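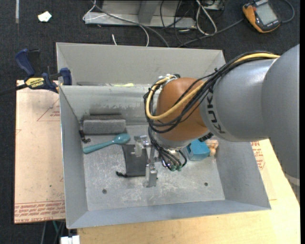
4.2 Grasp planning and bin supervision

The planner treats a grasp as a query against the latest height map, and it holds no model of any particular object. Each query returns up to five candidate poses, ranked by the score from the Clekau network, and the motion layer takes the first one that passes the collision check. The collision check was the slowest part of our early versions. It has to consider the bin walls, the inner metal wall across the rear, and the cables that hang in wide loops in front of the KUKA's wrist joint, which do not appear in the manufacturer's geometry at all. We model the cables as a padded capsule fixed to the flange. This is conservative and removes some good grasps near the walls, but it has kept the planner from proposing wrist rotations that would drag the bundle across the bin edge.

Figure 4. Grasping in the bin with the flat-object policy enabled. A black fabric pouch lies under the gripper, with a teal spoon above and to the left of it.

Flat and soft objects needed separate handling. A pouch lying flat gives almost no height signal over the bin floor, and the default segmentation in Sondeo merged such objects with the floor in many of our logs. We lowered the height threshold and added a second pass on colour, run only where the first pass finds nothing. The second pass takes 140 ms on the control computer. Scuffs on the metal floor produce false regions in the colour pass, so a region is kept only if it persists over three consecutive depth captures.

Execution is supervised by a small state machine written in Dredalus. The states are approach, close, lift, verify and release. Transitions depend on finger position and on the wrist force estimate, which is filtered before use. If the downward force goes over the limit during approach, the arm stops, backs off along the same path and marks the candidate as failed. The planner then moves to the next candidate without taking a new height map, unless the force event lasted longer than 300 ms - in that case we assume something in the bin has moved and start over.

Verification was harder to get right than we expected. Finger position alone cannot tell a thin fabric fold from an empty grasp. We compare the height map before and after the lift inside a window centred on the grasp point, and call the grasp successful if the two differ by more than the noise level measured on the empty bin. The window is a fixed size. A larger one picked up neighbouring objects shifting, and a smaller one missed long items held by one end.

The threshold values were tuned on about 900 logged attempts, using the replay tool described by Čierny and Hrubý in our earlier report. Replay runs the perception and planning code on stored sensor data with the arm disconnected, so a change in segmentation can be tested overnight. It cannot reproduce contact, and the force limits were set by hand on the real arm. All results in Section 5 use the software as it stood on 1/11/18, with no parameter changes between objects.

Previous section | Contents | Next section | References

Contact: Jarmila Čierny, corresponding author. Back to top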